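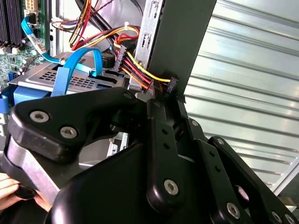 Which SATA cable goes to which drive? Old desktop, no boot after cleaning

Posted by Isance, 2023-11-30

I opened up my old desktop to clean it and took the drives out. Now I want to put it back together. I have two light blue SATA data cables, one of them with a small white label whose printing is too faint for me to read. The power supply bundle has black SATA power connectors on it. There is a metal drive cage with a blue plastic tab under one side.

I tried it once already with both drives in and got "no boot device." I have unplugged everything again. Does it matter which cable goes to which drive? And do the two drives need separate power connectors? The clock in the BIOS also says 2030 for some reason.

3 replies

Usik

Cables are all the same, just plug them in. Mine is like that and works fine.

Yannick Gautier

The data cables are interchangeable. What can matter is the port on the motherboard. Many older boards look at the lowest numbered port first, so put the drive with the operating system there. The numbers are usually printed on the board next to the ports, and you may need a flashlight.

Each drive needs one data cable and one power connector. Any SATA power connector on the bundle will do. Both plugs are L-shaped and go in one way only, so don't force them.

With the power cord out of the wall:

Slide the boot drive into the cage and connect data and power.
Leave the second drive out for now.
Check the big multi-pin power connector on the motherboard. It can work loose if you pulled on the wires while cleaning.
Start up, go into the BIOS and see if the drive is listed.

If it is listed, set it first in the boot order, shut down and add the other drive. If it isn't, try the other data cable. A new one costs very little.

The wrong date is probably the coin battery, usually a CR2032. When it dies the board can forget the boot order too, so replace it before you change any settings.

Leblanc

I had the same message in October after moving a drive to another port. Changing the boot order fixed it. Also, the tab on my cage was a latch, but I don't know if yours is the same kind. It took me 20 minutes to find that out.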